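Kurngate clothing swap is back, and it's taking over the old bus depot

If your closet is anything like mine, there's a pair of pants in there you haven't worn since you bought them and a sweater you feel guilty about. So I was pretty happy when I heard the Kurngate clothing swap is coming back in November, and that this time it's moving out of the library basement and into the old bus depot on the Woranwood road.

I went to the last one and it was a squeeze. The basement is fine for a book talk, but it holds 300 people on a good day and the line went up the stairs, out the door and past the bakery (which sold out of everything by ten in the morning, so at least somebody was pleased with the line). The organizers tell me they took in 3000 pieces of clothing that day and had to turn cars away by lunchtime. The depot has a proper loading door, a flat floor and, thank goodness, parking.

The way it works is the same as before. You bring clean clothes in wearable shape, you get one paper ticket per piece, and you swap your tickets for whatever you like. Kids' clothes go two for one ticket. Coats have their own rack and cost two. Whatever is left at the end gets baled up and goes to the Desari thrift store, which has been taking our leftovers from the start and has told us it would very much like fewer single socks this year, please!

There are a couple of changes worth knowing. Drop-off now starts at 8 a.m. and the doors open for swapping at 9:30, so there's a real gap for sorting. There will be 42 tables, set out by size instead of by type. I have mixed feelings about that one. I liked rummaging through one giant heap of jeans, but my sister pointed out that I also spent an hour in it and came out with nothing that fit, so fine, sizes it is.

Kumarasinghe Tailoring is bringing two sewing machines and will do simple hems while you wait. They did this as a trial last time with one machine and it was easily my favorite part of the day. I had a skirt taken up and it's still the best thing I own. Hems cost a few dollars, cash only, and the list fills up fast, so put your name down when you come in and go look around after.

The depot rental isn't free, of course. It comes to $499 for the day, and the plan is to cover it with a bake table and a jar by the door. Entry stays free. If you can bake something that travels well, the sign-up sheet is at the library front desk.

One small request from the people who do the sorting: fold your things before you bag them. It saves them a ton of time, and I can tell you from my own kitchen floor that a folded bag holds far more than a stuffed one. Check the pockets too. Last time they found house keys, a library card and half a granola bar, and only the keys were ever claimed.

I've already started my pile. It's mostly black, as usual. See you at the depot, and leave the good coats for me.

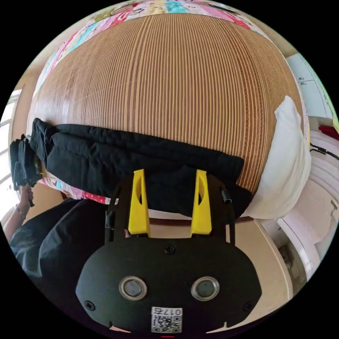
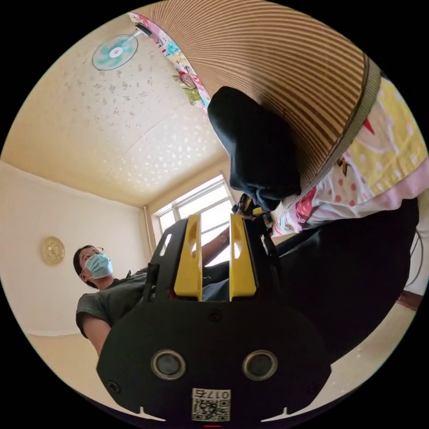 Black fabric in both photos, folded on the bed in the first.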